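**Hand-held gripper data gets robot arm most of the way, Suller group reports**

SULLER — A small robotics group here says it has trained a robot arm to pick up and sort small hardware without anyone ever driving the arm by remote. All the training came from people walking around with a gripper in hand. Results went up in April as a short report, with code promised "soon."

The project is called Latilik. Lead author is Sabina Sikder, who has been working on the thing out of the lab's space on the Jurnolitz side of campus.

Basic numbers first. 122 demonstrations per task, 8 tasks, 5 people doing the demonstrating. Tasks are the usual small stuff: washers into a tray, a cap back on a bottle, a folded cloth moved from one side of a table to the other, a key onto a hook. On the arm, the trained policy finished 51 percent of trials with no help. Same policy without the new step finished nearly a third.

The new step is what the report is really about. Sikder's group calls it an open-jaw check. Before each demonstration the person opens the gripper all the way over a blank surface and holds still for a moment. Software finds the fingertips in the camera view, works out how far they've shifted from last time, and corrects everything recorded after that.

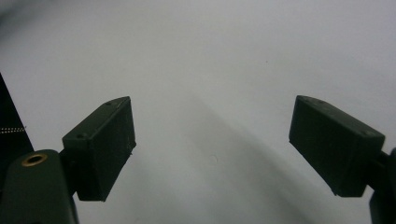 Small shifts in the fingers were the whole problem, according to the report. Hand-held grippers get knocked, set down hard, thrown in bags. A finger creeps a bit on its mount and the recorded jaw width is off, and the policy learns the wrong width. Earlier versions of Latilik used a printed calibration card, which people lost or forgot to use. The fingertips turned out to be enough on their own. They're dark green against a pale surface, so the squared corners come out clean, and the two small screw holes along the top of each tip give the software something fixed to lock on to. The left and right tips don't have to sit level for it to work, the fit is done seperately for each side.

"We had been blaming the model for weeks," Sikder said by phone. "Bigger network, more data, different crop. Then one of us went back and lined up the first second of every recording and the fingers were all over the place."

Soft shadows on the surface didn't hurt much, she said. Hard ones did. Direct sun through a window threw the fit off badly enough that the group dropped one whole afternoon of recordings.

Not everything got better. The cloth task barely moved, probably since jaw width doesn't matter much when the thing you are grabbing is soft. Key onto hook is still poor. The report puts most of those failures down to the arm coming in at a bad angle, and the check does nothing for that.

Also worth noting, the arm used the same fingertips as the hand-held unit. Swapping in a different set was not tested. Neither was a second arm, or a second room. All trials were run on one bench under the same overhead lights, and the report says as much in it's last section.

A Saithong team working on kitchen tasks has asked to try the check on its own recordings, Sikder said. That would be the first outside test. No date for it yet.

Next for Latilik: running the check in the middle of a demonstration too, any time the jaws happen to open wide, so a finger that slips partway through gets caught. Early version exists. Sikder would not give numbers on it.

Code and the full set of recordings are to be posted together once the documentation is finished.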